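Sanditz FC > Supporters > Season tickets > FAQ

News Fixtures Tickets Academy Shop

Season Ticket Questions

When do season tickets go on sale?

Renewals open first, in May. Current holders have 30 days to claim the same seat. After that, unclaimed seats go into general sale and we can't hold them, even if you call.

What does a season ticket cover?

Every home league game for the first team. Cup games are sold separately, but you get first choice of your own seat until two days before the match. Preseason friendlies are not included. Home games for the women's team are free with a valid card - show it at the Collet End turnstiles.

Can I pay in installments?

Yes. The cost is split into 8 equal payments, taken on the first of the month. There is no interest. If a payment fails, we try it again a week later and send you an email. Two failed payments in a row and the card is switched off until the balance is paid.

How old does a child have to be to need a ticket?

Children under 8 get in free on the grass bank with a paying adult. In the main stand every child needs a ticket, because each one takes up a seat.

What is the senior rate?

It applies from age 60. You need to be that age by the first home league game. Bring proof of age the first time you buy. We keep a note on your account, so you won't be asked again.

I can't make a game. Can someone else use my seat?

Yes. Log in to your account and choose "Forward ticket." The other person gets a code by email, and your card won't work for that game. You can do this up to an hour before kickoff. Adult tickets can go to anyone. A junior or senior ticket can only go to someone who qualifies for the same rate, unless you pay the difference.

What happens if a game is postponed?

Your card works for the new date. We don't refund single games. If a game is called off at halftime or earlier and replayed in full, you get in to the replay at no charge.

Can I move seats during the season?

Once, if there is space. Moves are handled in November, after the early cup rounds. Ask at the ticket office.

How do away tickets work?

Clubs send us different numbers. Season ticket holders can buy one each on the first morning of sale, starting at 10 a.m. For the Ovham game we usually sell out before lunch. Away tickets can't be forwarded.

I lost my card.

Report it through your account and the old one stops working right away. The first replacement is free. On a match day, come to the ticket office window with photo ID and we will print a paper pass for that game.

Where do I park?

The lot behind the Jollolness Road entrance is for permit holders only on match days. Street parking is limited - the bus from the station stops outside the main stand.
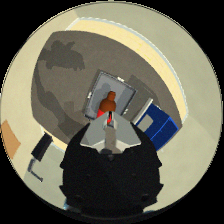 By Elin Morgan | Ticket Office
Accessible seating questions: Ieva Lūse

For anything not answered on this page, use the contact form or come to the window on a match day. It opens two hours before kickoff.

Contact us | © Sanditz FC | Back to top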